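手で覚えさせる朝食 ロボット実演見学会で聞いた話

「ロボットが全自動で朝食を作ると思って来られる方が、毎年いらっしゃいます」

Celtosentの実演担当者は、受付の机で名札を配りながらそう言った。私もその一人だったので、黙って名札を受け取った。見学会の定員は70名、参加費は100円。お茶代だという。そのお茶は最後まで出てこなかった。

会場は同社の開発拠点Villcaの2階。道具を手で持って作業をやってみせ、その動きを記録して機械に学ばせる。それが今回の演目である。プロジェクト名はNelico。由来を尋ねると「会議が長引いた日に決まりました」とのことで、それ以上は聞かなかった。

「工場の部品で実演していた頃もあるんです。ただ、お客様が5分で帰られる。朝食の支度に替えたら、皆さん口を出してくださるようになりました。うちではそうは置かない、とか」
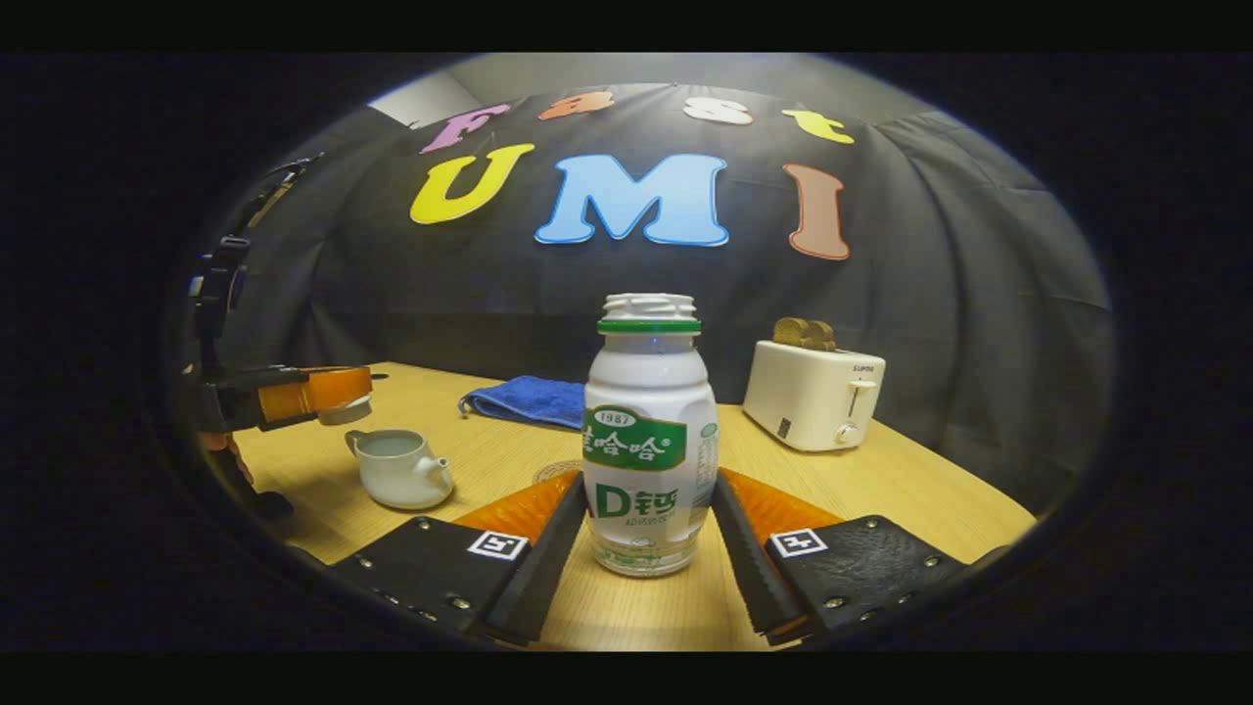

口を出す客、というのは見学会ではありがたい存在らしい。担当者によれば、人によって物のつかみ方はまるで違う。上から行く人、横から行く人、一度触ってから考え直す人。

「考え直す人のデータが、意外と役に立ちます。迷ったあとにどう直すかが入っていますから。きれいな動きばかり集めると、機械が少しずれただけで途方に暮れるんです」

途方に暮れる機械を見てみたい、と言うと、それは午後の部です、と返ってきた。冗談かと思ったが、配られた進行表には本当に「失敗例の紹介」とある。好感の持てる会社だ。

実演の指導役は、協力会社Pukexから来ている技術者だった。前職は菓子工場の包装ラインで、固いものより柔らかいものに苦労してきたという。

「箱はいいんですよ、箱は。いつ見ても箱ですから。布は置くたびに別人になります」

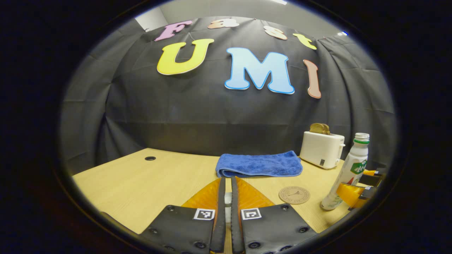
では布は避けて通るのかと聞くと、少し嫌そうな顔をされた。

「避けたら家では使えません。台所に布がない家はないでしょう。だから毎回、わざと置き方を変えます。同僚がきちんと畳んでしまうので、あとでこっそり崩すこともあります」

この拠点でこれまでに集めた動作の記録は3000件。多いのか少ないのか、素人には見当がつかない。技術者に聞くと「多いと言えば上司が喜び、少ないと言えば予算がつきます」と答えた。どちらで報告しているのかは教えてもらえなかった。

来場者も道具を持たせてもらえる。私の番が来た。手首で向きを決め、指先の開き具合を手元で加減する。理屈は簡単で、隣にいた小学生はすぐに慣れた。私は力を入れすぎて、二度ほど優しく注意された。

「握りつぶそうとしないでください。指の方で形に沿ってくれますから、添えるくらいで結構です」
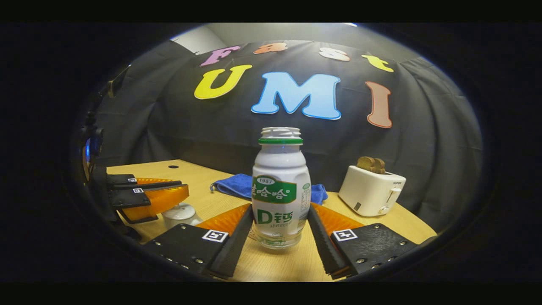 Villcaでの実演から。黒い指のあいだに、乳飲料のボトル。

添えるくらい、が難しい。大人は蓋の固い瓶に人生を教わっているので、つい力が入る。そう弁解すると、技術者は「中高年の方は皆さんそうおっしゃいます」と記録用紙に何か書き込んだ。何を書いたのかは見えなかった。

休憩をはさんで、話題は両手を使う作業に移った。片手で済む作業は案外少ない、と担当者は言う。瓶を押さえる、蓋を回す。皿を支える、拭く。人は右手と左手の役割をいちいち相談しないが、機械にはその相談の中身を見せてやらなければならない。

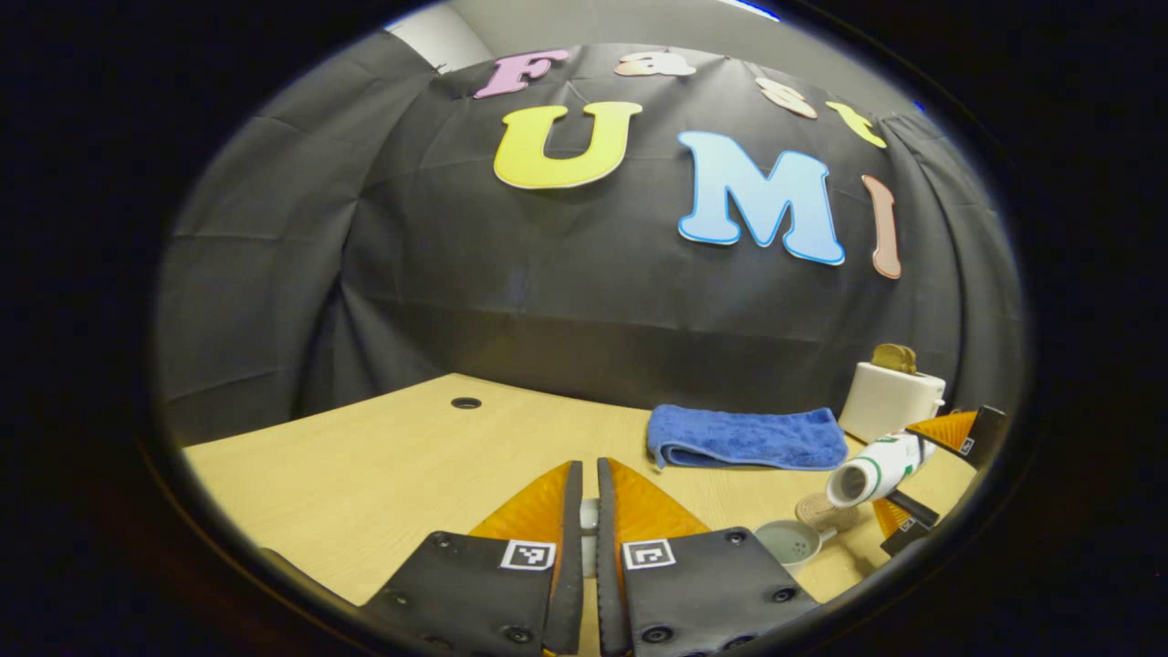 両手の作業でいちばん時間を食うのは、順番だそうだ。「片方が先に着いてしまったとき、待つのか、どくのか。人間なら肘でわかることなんですが」と技術者は言う。実演の机には、右から伸びたグリッパーが緑の線の入った白いものを横向きに持ち、手前ではもう一方が指を開いている場面があった。私なら手前の手で何か手伝いたくなるところだが、「そこで余計な手を出すのが、いちばん多い失敗です」と釘を刺された。家でもよく言われる。

最後に、いつになったら我が家の朝食を任せられるのかと聞いてみた。担当者と技術者は顔を見合わせ、先に口を開いたのは技術者の方だった。

「お宅の台所を見てからでないと、何とも」

担当者が慌てて付け加える。「置き場所が毎日変わるお宅ですと、少しお時間をいただくかもしれません」

うちの台所事情をどこで聞いたのだろう。

次回の見学会は8月に同じ会場で開かれる。申し込みはCeltosentの受付まで。動きやすい袖の服で、とのことだった。

(2020年6月6日)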